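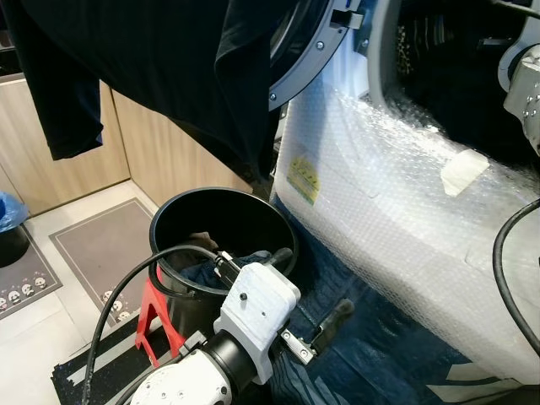

Reaching for the bucket next to the washer

December

Started at 8 with the planner. Skutix was still treating the bubble wrap on the washer as free space in patches, mostly where the light bounces off it and depth drops out. I changed the fill step so that holes inside a known surface take the depth of their border. It is crude, but paths to the bucket stopped bending through the machine. Replanning takes 16 ms longer. I can live with that.

Tatiana Tichý wanted the second arm modeled as a moving obstacle and not as a fixed box. She is right, but it means touching the shared clock, and I didn't want to open that today. Wrote it down for next week.

The cables are another matter. The collision model has no cables in it at all. I added a fat capsule along the wrist as a stand-in.

Spent the late morning on grasp points. Close up, dark knit gives the segmenter almost nothing to work with. It splits one garment at every fold and calls the creases edges. I labeled 22 wrist frames by hand before lunch, and my labels for the black parts are guesses.
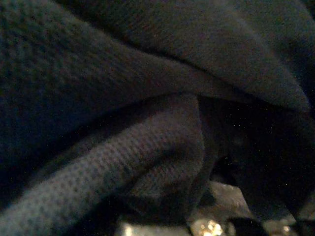

After lunch

Merged the new labels and retrained the small head only. Peter Kuruc asked for a confidence number per mask so the controller can back off when it's low. Put it in the message as a float, then found that the Fosodari logger drops any field it doesn't know. Lost an hour to that.

The wrist camera also needs its own exposure setting. With auto exposure, the shine on the plastic pulls everything else down, and the blue cloth under it goes muddy.

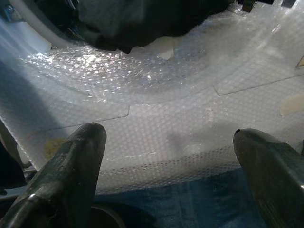 I set the metering to the lower half of the image and capped the gain at 10. Masks on the cloth look steadier in replay, but I only checked one log.

Last job was the rim grasp. The controller holds position fine but has no idea of tilt – it only knows the gripper pose, and the bucket can rotate in the fingers. I want an estimate from the head camera, fitting an ellipse to the rim. 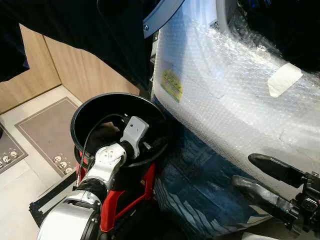
The fit runs at frame rate if I crop first. The arm hides part of the rim, so I weight the far side more and throw out points near the cable. Branch is pushed, no tests yet. Run 438 is the one to replay in the morning.

Shares: 16 | Comments: 3

Peter Kuruc
Logger fix is up. Unknown fields get passed through now.

hájek_fan
Did you try polarized film on the wrist camera for the plastic glare?

Tatiana Tichý
Please don't forget the clock thing.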